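Sorting by hand, and with the other kind of hand

3/7/25

The returns shed at Kolter in Umbridge is a long building with the roller doors on one side and the canteen on the other. I met one of its sorters in the canteen at the end of an early shift. She had asked for her name to be left out, and the company had asked to see nothing in advance, so what follows is her account with a few things added from the shift lead, who sat with us for part of the time and also preferred not to be named.

She came to Kolter as agency staff and was taken on properly after her first Christmas. The work then was all by hand. Goods that customers had sent back to Rowlands arrived in cages, were tipped on to benches, and the sorters opened each one, looked at it, and put it in the right tote. Most of it was clothing and small household things.

"You got parcels in parcels," she said. "You'd have a bag with another bag in it and a bit of card, and the thing they were sending back right at the bottom. Or no thing at all, just the bag. You learn what a jumper feels like through plastic. You learn what a jumper that's been worn feels like as well."

A good sorter on the old benches was expected to do 600 items in a shift. She says she could reach that on clothing and would fall well short on mixed goods, and that everyone in the shed knew which cages to avoid.

The first two arms went in at the far end of the shed in September. They stand in a fenced cell known as Bevwood, after the unit on the industrial estate where the cell was first put together, and the name has stuck to the whole end of the building. People say they are "on Bevwood" or "down Bevwood". The arms take items from a belt and place them in totes, and they are good at boxes. They were good at boxes from the start, she said, which was what worried people.

"We'd had the talk. They got us all together and said no jobs would go because of it. You hear that and you think, well, they would say that. Then you go down and watch it doing shoe boxes and it doesn't stop for a drink. I went home that night and looked at what else was going in Umbridge, and there wasn't a lot."

What happened over the following months was slower than she had expected. The shoe boxes went to the arms, and so did the book parcels and anything in stiff card. The benches that used to do them were taken out. Agency numbers came down and were not put back up. None of the permanent sorters was let go, though when people left on their own account their places were not always filled. The shift lead agreed with this version and said he would not want it put any more kindly than that.

What was left for the hand sorters was everything the arms could not manage, and that was the hard part of the job with the easy part taken away. She was clear that this had been the worst stretch.

"Before, you'd have a cage of boxes and you could sort of rest on it. Your hands were going but your head could be somewhere else. When Bevwood took the boxes, all we had was bags. Bags and fluffy things and bits of paper. And the target didn't move for weeks, so you were failing it every day through no fault of yours."

The target was changed after the shift lead and one of the team reps took a week of figures upstairs. There are now separate rates for soft goods and mixed goods, and a sorter who is given a full cage of loose packets is timed against other people who have had the same. She thinks it should have been done before the cell was switched on. He thinks so too.

I asked her when she had started on the grippers. By this she means the hand-held ones, which a person carries about and works by hand, two fingers that open and close, with a small camera looking down at whatever is being picked up. Kolter needed recordings of soft and awkward items being handled, and it asked the sorters first whether any of them wanted to learn. Those who do it spend part of the week on the benches and part on recording. Some of the sessions are in the shed and some are in ordinary homes, where the things are lying about on beds and tables the way people leave them. There were 5 sorters in the first group, and she was one.

"I put my hand up because I wanted to sit down for a bit," she said. "You don't sit down, as it happens. You're bent over worse than at the bench."

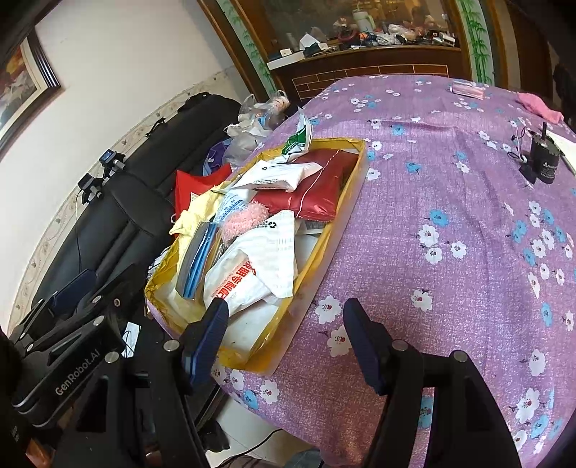 The trouble with a pile of packets, she explained, is that each one is lying on some of the others. A zip-lock bag will slide when you touch it. An envelope lying flat on a sheet of plastic gives you no edge to get hold of. With her own fingers she would scrape at a corner with a nail and have it up without thinking. With two fingers and no nails she has to think about it every time.

"You come at it from the side and push it up against something, so it buckles a bit, and then you pinch the buckle. That's how I do it. One of the others goes straight down and squeezes and lets the bag bunch up. Hers works on the full ones and mine works on the flat ones. They want both, so we don't argue."

There are rules for a session. The wearer of the kit, as the paperwork calls her, is supposed to open the fingers fully before each pick, move at a steady speed and avoid helping with the other hand. The last of these took her longest. For the first few days her left hand kept coming across to hold the box still, and those takes had to be thrown away. She ended up putting it in her pocket.

Fumbles are kept. If she drops something she is meant to go back and pick it up again as she would at work, and the whole of it goes in. She found that odd at first, after years of being marked down for dropping things.

"I kept saying sorry. There's no one there to say sorry to, half the time. They said, no, leave it in, it's got to see what you do when it goes wrong. So now I drop it and get on."

The recordings go to the people who look after the arms. She has not been told in much detail what is done with them, and she would like to be. What she has seen is that the arms now lift some kinds of bag that they used to leave on the belt. They do it more slowly than she would. Packets with a soft lump inside are mostly all right, she says, and anything thin and slippery still goes round to the hand benches.

I asked whether it bothered her to be teaching it. She took a while over this one.

"It did and it does a bit. My husband said it straight out, he said you're digging your own hole. I don't see it quite like that. If I said no, somebody else would do it, and they might not know a returns bag from a bin bag. And then we'd have arms that were rubbish and we'd be the ones clearing up after them. I'd sooner it was done right. But I'm not daft. I can see that the more it picks up, the less there is for us."

She wanted two things put down in writing. One was pay. The recording work is paid at the same rate as bench work, and she thinks it should be higher, given that it uses what they know and that the firm gets to keep it afterwards. The team reps have raised this. The shift lead said it was being talked about and that he could not say more.

The other was training. When the cell first went in, the people who cleared jams and restarted the belt all came from outside. Now two of the sorters have been trained to do it, and both came from the soft goods benches. She has asked to be next. It is a better grade and it is mostly walking about, which would suit her knees.

"That's the bit that's changed my mind, if anything has. Before that it was their machine and we were just stood near it. If it stopped we had to wait for some lad to drive over. Now if it stops, one of ours goes in, and she knows why it's stopped, because she's had her hands on that same sort of bag for years. She'll look at it and say it's picked up the outer and left the inner. The lad would've had his laptop out for an hour."

There are small changes too. It is quieter on the benches with fewer people at them, and she misses the talk. The radio can be heard now, so there are arguments about the radio. The benches themselves were raised when the old ones came out, after several people asked, and her back is better for it except on the days she is recording. Breaks are staggered so that someone is always near the cell, and this has split up a group who had eaten together for years. She mentioned that more than once.

The shift lead's view was more even. He said that he used to spend most of a morning finding cover for people who had not turned up, and now spends it deciding what goes to the arms and what goes to the benches, since the cages come in mixed and somebody has to look. He would like the mixed cages to be split before they leave Rowlands. He has been asking for that since before there were any arms.

He also said that he had been wrong about who would take to the recording work. He had expected the younger ones to ask for it. Those who stayed with it were mostly people who had been on the benches longest – they were patient, he said, and they did not mind doing the same packet over and over.

She had one more session that week and then a run of bench shifts. I asked what was hardest to pick up, out of everything she had tried. She said a silk scarf out of its bag, and after that, a single sheet of paper lying flat on a table.

"I can do the scarf," she said. "I can't do the paper. You just push it about till it falls off the edge, and then you pick it up off the floor, if it's landed on something."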